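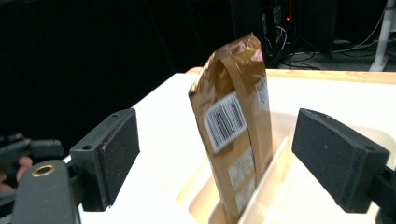 From: Bachmann (Dendolov packaging cell)
To: handling list
Date: 21 Apr 2019
Subject: Re: foil pouches, slot insertion and removal

On the Vosov thread, the Stekus site wrote:

> Our position is unchanged since November. Rigid cartons are
> solved. Foil pouches are not, and I don't see a line manager
> signing off on them this year. Has anyone got removal from a
> slotted holder working well enough to leave alone for a shift?

Short answer: no, not for a shift. Removal is close. Insertion is not.

We ran 84 removals with the pouch standing upright in the white plastic holder, fingers open on either side at the start. 6 failed. In four the pads closed on the folded top, where there is little behind the foil, and the pouch slipped out on the lift. In the other two the pouch came up tilted and caught on the wall of the slot. Gripping lower fixes the first fault and makes the second more likely, as the fingers then have less clearance over the holder.

Insertion was 30 trials and we stopped there. The lower end does not keep its shape once it is out of the slot, so the pose measured before the grasp is of little use at the point of entry. A person squeezes the end flat and feels for the opening. We have no equivalent step. The sloped walls take up some lateral error but do nothing for a bottom corner that has folded under.

Two notes on sensing. Glossy foil gives highlights along every crease, and our edge detector takes these for package outline. The barcode label on the front face is a better reference, but it is stuck on at an angle, so use it for position and ignore its rotation. We get vertical from the side seam when it is in view.

Cycle time is roughly three times that of a person at the bench. I would not quote that to anyone in purchasing.

If Stekus can send the drawing for their holder, I will repeat the removal set on it with the same pads. Please state the slot width at the bottom, as the last drawing gave only the top.

Bachmann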